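Front-loaders: how I keep mine sweet, and what I learned at the laundry

By Senga Farquharson
January 15, 2019
4 minute read

I moved to Satthorpe in August, and the flat came with a washer and a dryer standing side by side. In the country where I grew up we had one top-loader for the whole family, so a front-loader was new for me and I made every mistake with it. Now I have a small routine. I write it down for other people who start from zero, as I did.

The door and the rubber

After the last wash of the day I leave the washer door open. Not wide, if the room is narrow -- a hand's width is enough. The rubber ring around the opening keeps water in its folds, and when the door is shut all night it begins to smell like an old vase. I pull the fold back with my fingers and go around it once with a dry cloth. You will find hair, coins and the small paper labels from new socks.

The detergent drawer I take out every second Saturday and rinse under the warm tap. An old toothbrush reaches the corners. For the grey film on the door glass I use a damp cloth and a little dish soap, then a dry cloth.

The dryer

Clean the lint filter before each load, not after each fifth one like I did. On many front-loaders the grille is at the lower edge of the opening, and you lift the filter straight up from there. Check your booklet, as some have it at the back. If the mesh looks clean but water stays on it like on a plate, it has a coating from dryer sheets. Wash it with soap and let it dry completely before you put it back.

Do not fill the drum to the top. I stop at half and the towels come out softer. My heavy ones from Yáñez take long in any case, so I dry them alone.

Baskets

I use two, one for what is going in and one for what came out. Choose the kind with holes in the sides, so that damp things can breathe. Put the basket beside the machine and leave the space in front free, because the door needs its full swing. A strap or a cord should never go in loose with the clothes; I put mine in a zip bag.

For a hot empty wash I pour in 500 ml of white vinegar once a month. My neighbour in Esamthorpe uses tablets from Adik and is happy with those. Do not use both together.

Labels

If several people share the machines, put a number on each one, large, on the front where you read it without bending. "Dryer 1 is finished" is a very short message and it saves walking.
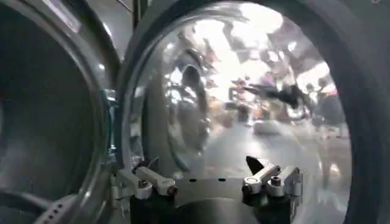
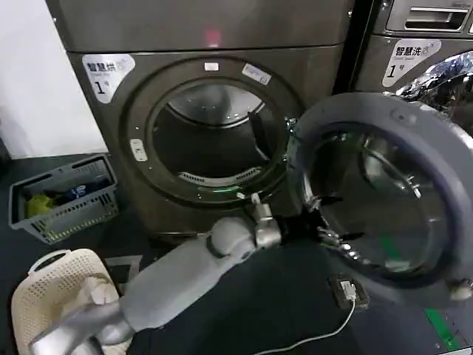
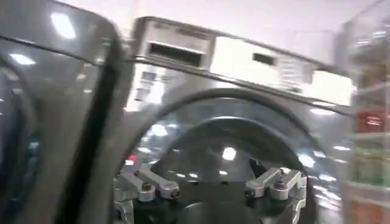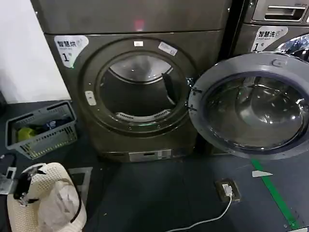
Ines wrote to me that she would leave out the vinegar, as her repairman blames it for hard rubber rings, and she runs only a hot wash with 20 grams of washing soda. She also wipes the glass every time, while the door is still warm.

Contact | © Senga Farquharson | Back to top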